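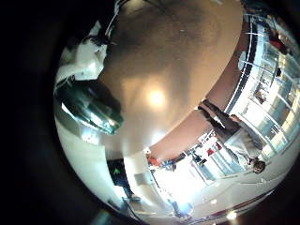
Fitriani Nugroho wrote in after the last issue to say that a dishwasher is already a robot and I should stop waiting for one with fingers. Fair point! She has had hers for years, she says, and the only chore left is emptying it, and that's the one she'd pay to be rid of.

Well, emptying it is pretty much what I've been wondering about since I spent a Tuesday morning at Dulden, where they're trying to get a gripper to do small jobs that you and I do half asleep (picking up a cloth, putting a cup back on a shelf, that sort of thing). I asked whether I could have one at home yet. The answer was no, followed by a long pause, followed by "maybe for socks." Socks!

The shop floor is further along, from what I hear. Girden runs an arm that moves 860 parts a shift, all the same shape, all day, and everyone there seems happy with it. My kitchen has no two things the same shape, and half of them are sticky. I'm going back in November and I'll bring Fitriani's question about the cutlery basket with me.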